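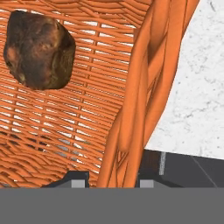 编篮与深色烘焙品

发件人：普伦斯卡谷物种质协作网秘书处
收件人：协作网成员邮件列表
日期：1月5日
主题：回复：关于地方品种繁殖更新及种子交存办法的若干疑问

各成员单位、各位通讯成员：

罗斯托尼斯保存站 Yuzhen Mao 女士日前在本列表提出的几项问题，涉及繁殖更新、种子交存与登记系统填报三个方面。秘书处已会同技术组逐项研究，现将答复公布于列表，供各站参照执行。来信全文附于本函之后，未作删改。

一、关于交存数量

现行办法第三条规定，每份材料向中心库交存种子2,000粒，另备400粒供发放使用。来信询问两项数量可否合并计算。经研究，不予合并。交存部分入长期库后原则上不再启封，仅在活力监测时按规程取样；发放部分存放于中期库，由中心库按申请分装寄出。两部分须分袋包装、分别填写标签，并在清单中各占一行。

因当季歉收无法足额提供的材料，各站可先行交存长期库部分，发放部分留待下一轮繁殖后补交。在补交完成之前，该份材料在登记系统中的状态应标为“暂不发放”，请勿填写“缺失”。后者在统计时会被计入灭失材料，上一年度已有数站因此被要求重新核账。

不得以混合不同年份种子的方式凑足数量。同一编号下确需保留多个年份的，应按年份分别建立批次号，批次号由各站自编，编码规则见办法附件二。

二、关于繁殖小区的隔离与株数

小麦、大麦等自交作物的小区之间，设置空行或种植其他作物作为间隔即可，目的主要在于防止收获与脱粒时的机械混杂。黑麦属异交作物，必须采取空间隔离或罩网隔离。来信提到，罗斯托尼斯站东侧地块与邻近农户的黑麦田仅隔一条沟渠，该地块不符合隔离要求，请勿用于黑麦更新。

如站内确无其他合适地块，可向秘书处申请异地代繁。普伦斯卡总站可为成员单位代繁黑麦材料，本季可接受8份，按申请先后安排。代繁所需用种由原站提供，收获物除按规定交存中心库外，其余全部返还原站。代繁期间的田间记载由总站负责，记载表的副本随种子一并寄回。

关于来信所问地方品种群体内出现异型株时应否拔除，秘书处的意见如下：地方品种本身即为混合群体，穗型、芒性、颖壳颜色的差异属于品种固有的变异，应予保留，不得按育成品种的标准去杂。只有确认系外来混杂的植株方可拔除，拔除前须在记载表中写明性状及判断依据。判断存疑的，单收单存，另行编临时号，待下一季种植观察后再作处理。

登记名称为 Kong 的小麦材料在这一点上情况较为特殊。该材料入库之初即记载有红粒与白粒两种类型，历次更新中两者比例有所变动。技术组认为，变动可能与取样时的偏向有关。自本季起，各站在更新该材料时应随机取种，不得按粒色挑选，也不得剔除小粒。收获后请分别记录两种粒色的情况，随清单报送。

三、关于含水量测定与干燥

交存前的含水量测定，以烘箱法为准。烘箱温度设定为105摄氏度，样品须先行粉碎，称量应在干燥器内冷却之后进行。便携式水分仪的读数可作为田间判断收获时机的参考，不作为交存数据。来信称该站烘箱自去年秋季送修后尚未返还，在此期间可将密封样品寄送总站代测，寄送前请先与总站实验室联系，以免样品在收发室长时间滞留。

各站不得以升温方式加快种子干燥。含水量偏高的种子应薄摊于通风、避光处自然阴干，或置于干燥间内缓慢脱水。曾有成员单位将湿种连同布袋置于暖气片上方，致使整批材料发芽率显著下降，该批材料至今未能恢复到可交存的水平。请各站负责人将此项要求告知参与收获工作的全体人员，包括季节性用工。

四、关于发芽试验

新收获的大麦与部分小麦材料存在休眠，直接进行发芽试验会得出偏低的结果。试验前应作预冷处理，或待后熟完成后再行测定。采用预冷处理的，应在报告中注明温度与时长。未注明者，中心库将退回报告，请求补充，由此延误的交存时间由报送单位自行承担。

发芽率低于办法所列标准的材料，不得因数值不理想而反复取样、择优填报。第一次试验结果与重复试验结果均应填入，由技术组判断采用何者。技术组注意到，个别站报来的数据整齐得不合常理，已请有关站补交原始记录。

五、关于 Ukix 登记系统的填报

来信反映，Ukix 系统中“采集地”一栏只允许选择现行行政区划，而老材料的采集地名多为旧称，有的村落已经撤并。秘书处答复如下：

下拉选项中请选择现行区划的最近一级，旧地名原样录入“采集地备注”栏，包括旧时写法和异写。请勿自行将旧地名改写为新地名，亦请勿在没有依据的情况下补充经纬度。原始采集卡上只有口述地名的，照录口述地名，并注明“口述”二字。

“供种人”一栏涉及个人信息。供种人或其家属未书面同意公开的，该栏仅对本站及秘书处可见，对外查询页面显示为空。各站在上传采集卡扫描件之前，应自行检查扫描件上是否载有住址、联系方式等内容，并作遮盖处理。已上传的扫描件，请各站于本月内完成一次自查。

“用途”一栏可以填写多项。来信询问，老农户所述的传统用途，如磨粉、煮粥、酿造、烤制节日面包、编草帽辫、铺盖屋顶等，是否有必要全部录入。秘书处认为有必要。近年来向中心库提出申请的单位之中，磨坊、烘焙坊与乡土博物馆逐渐增多，其检索往往从用途入手，与育种单位的检索习惯差别较大。秆长、秆的柔韧程度等过去不受重视的性状，对编织和修缮屋顶的申请人而言恰是主要依据，有条件的站请一并记载。

录入用途时，应区分供种人的陈述与本站的试验结果。供种人称某品种“面香”“耐放”“不黏牙”，可原话录入，加引号，并注明陈述人身份。本站未作过烘焙试验的，不得在“品质评价”栏填写任何内容。

六、关于发放协议

凡向协作网以外的单位或个人发放种子，均须先签订材料转移协议。农户申请恢复种植本村旧有品种的，适用简式协议，不收取费用，亦不要求返还种子，但请申请人在收获后以书面或口头方式反馈种植情况，由所在站代为记录。来信所述一户农家希望取回祖辈所交品种一事，符合简式协议的适用范围，请罗斯托尼斯站直接受理，无须另报秘书处批准。

该品种在中心库中如仅存交存部分而无发放部分，应先安排更新，待种子量充足后再行发放，并请向申请人说明所需时间。不得为此启封长期库存。

七、其他事项

办法修订稿拟于春播之前提交成员会议审议。各单位对现行条文有修改意见的，请以书面形式寄送秘书处，注明所涉条款序号。仅在列表中讨论而未以书面形式提交的意见，秘书处将予阅知，但不列入审议材料。

各站联系人如有变更，请及时更新列表订阅地址。近期有两封清单退回通知被发往已停用的信箱，致使有关站未能按期补正。回复本函时，请保留主题行，并删去与回复内容无关的引文。附件请勿直接发至列表，应上传至共享目录后在邮件中注明文件名称。

特此函复。

普伦斯卡谷物种质协作网秘书处

来信原文如下：

> 发件人：Yuzhen Mao（罗斯托尼斯保存站）
> 收件人：协作网成员邮件列表
> 主题：关于地方品种繁殖更新及种子交存办法的若干疑问
>
> 秘书处并各位同仁：
>
> 我站正在编制本年度更新计划，对照现行办法，有以下问题请予明确。
>
> 其一，办法第三条所列长期库与发放用种子数量，可否合并为一袋交存，由中心库自行分装？我站人手有限，分装与双份标签占用时间较多。另，去年夏季冰雹，数份大麦收获量不足，此类材料应如何申报？
>
> 其二，我站可用于黑麦更新的地块只有东侧一处，与农户田块隔渠相望，农户每年亦种黑麦。请问是否可以使用，如不可使用，有无替代办法？
>
> 其三，地方品种小区内常见穗型不一的植株，站内人员意见不统一。年长的同事主张保留，新到岗的同事依照原种生产的规程主张拔除。Kong 的粒色问题也引起过同样的争论。恳请给出统一口径，以便写入我站的操作细则。
>
> 其四，我站烘箱送修未还，手中仅有便携式水分仪。以水分仪读数填报含水量，中心库是否接受？
>
> 其五，大麦收获后立即做发芽试验，结果明显偏低，隔一段时间再做则恢复正常。填报时应以哪一次为准？
>
> 其六，Ukix 系统的采集地选项与我站老卡片上的地名无法对应。有几张卡片仅写“渠北老磨坊后”，磨坊早已拆除。供种人姓名是否对外公开，也请一并说明。用途一栏，我们手头的口述记录较为详细，从祭灶的面食到扎扫帚都有，不知应录到何种程度。
>
> 其七，有一户农家来站询问，其祖父当年交来的一份小麦是否还在，能否取回一些自种。经查，我站已无存种，登记显示中心库有存。此类申请应走何种程序，请指示。
>
> 以上问题，有的或许在以往的列表讨论中已有答复，我站查阅未得，如有重复，请见谅。
>
> 罗斯托尼斯保存站
> Yuzhen Mao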